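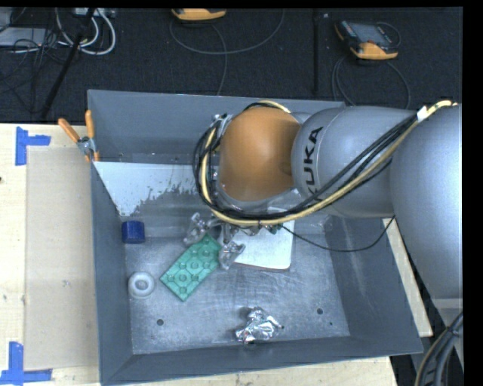 Bin, arm, green plate, foil ball. The yellow cable is the one I want opinions on.

Student Projects > Arms & Grippers > Bin picking
Posted 26/12/2023 by nitonar_nights
2 min read

nitonar_nights wrote:
Our team at the Shboul college club is doing the mixed bin task for the Produmside round in July. Rules say any four objects, any order, no human hands once the clock starts. Our best run so far is 43 seconds for one object. The object was the ring.

The foil ball is a menace. Every time the fingers touch it, it becomes a different foil ball, and the model we trained on the old one takes it personally. Anyone had luck with crumply things?

gravelpit wrote:
Lovely loops on the wrist. One good turn of that joint and you'll be picking your own cables out of the bin. Sort that before you worry about foil.

nitonar_nights wrote:
There's a clip on the yellow one.

gravelpit wrote:
Yes, I saw the clip. It's very small.

oddsocket wrote:
Disagree with gravelpit on the order of things. Slack is fine if you limit the wrist in software, and we ran a whole season at Juststead like that. Foil is your real problem. Stop trying to recognise it. Look for the highest shiny lump, close slowly, stop when the fingers feel something. We went from 20 good grabs in a hundred to 91.

gravelpit wrote:
91 with whose foil? We were at Juststead too. I remember yours being more of a pebble.

oddsocket wrote:
It was regulation foil.

teatowel_b wrote:
Never mind the foil, how are you getting the green plate up? It's lying flat and the fingers on that thing look chunky. We gave up and dragged ours to the wall so it tipped up the slope. Took 2 months to get working and the judges called it "nudging".

nitonar_nights wrote:
We go for a corner. So far the corner has won. Might pinch the wall idea, your sides look the same as ours going by your build thread.

teatowel_b wrote:
Help yourself. Check your clamps first though, ours let go and the whole bin went for a walk.

gravelpit wrote:
Still think it's the cables.

nitonar_nights wrote:
Fine. Ordering longer ties tonight. Will report back on foil.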